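October 26, 2022
Shirt folding, student project, bench notes. Initials where I remember them.

Picking up from the page with the coffee ring. We still want a policy that folds a T-shirt in half, sleeves in, and again. My nephew does this in four seconds and considers it beneath him. We have been at it since February.

Decided yesterday, after a long argument, to stop using towels. Towels are lovely. Towels are rectangles. Emmanuel says a semester of towels would get us a very good grade and a robot that can work in a hotel for dwarfs. So: shirts, short sleeves only, one size, no prints for now. Hervé Gautier signed off on it by email with the word "finally."

Protocol as of this morning, because three people asked me and got three answers:

Shirt flat on the bed, smoothed by hand once. Once. If you smooth it until it looks ironed, the episode goes in the reject folder.
Both grippers close before either one lifts.
Sideways layout and upright layout alternate. Log which one before you start, not from memory over lunch.
End with jaws open and clear of the cloth, count of two, then stop the recording.

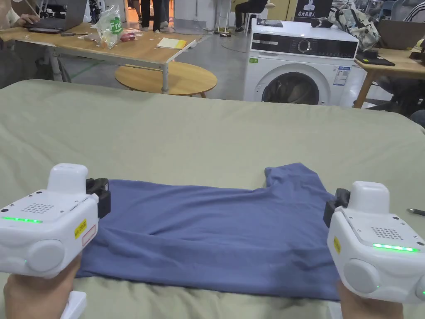

Sideways layout, blue shirt, both jaws closed on the sides.

Grip notes. Pinching the side edge is easy for a person and annoying to learn from. Take too little fabric and it slides out at the first tug. Take too much and you carry a fistful of shirt into the fold, which then has a lump in it like a badly hidden present. Emmanuel Mugo wants the pinch closer to the hem, I want it closer to the sleeve, and we have agreed to try the middle, which pleases no one and will probably work.

Creases: the smooth-once rule leaves some across the body. Leave them. The model needs to meet a crease sooner or later and it might as well be while we're watching.

Sheet color is a question. Blue on pale green is easy for me to see, and the segmentation script from the Barasa folder still lost a sleeve in 9 episodes out of the first 95. Changed the threshold, lost a different sleeve. Put the threshold back. Want to try the same shirt on a darker sheet before blaming the script, although I am looking forward to blaming the script.

Storage: we are at 1,941 episodes counting towels. Not counting towels is a less cheerful number and I have left it off this page.

The Gurico demo is still on the calendar. They would like "a full load." I wrote back asking what they meant by full and what they meant by load. No answer yet.

To do:
Rename the Wakville files, spaces in the names break the loader again
E.M. to redo the episodes where the left jaw opens early
Darker sheet, ask Hervé if there is money for a sheet
Decide what counts as folded. Current definition is "Emmanuel nods"
Charge everything overnight, both sides, the right one too this time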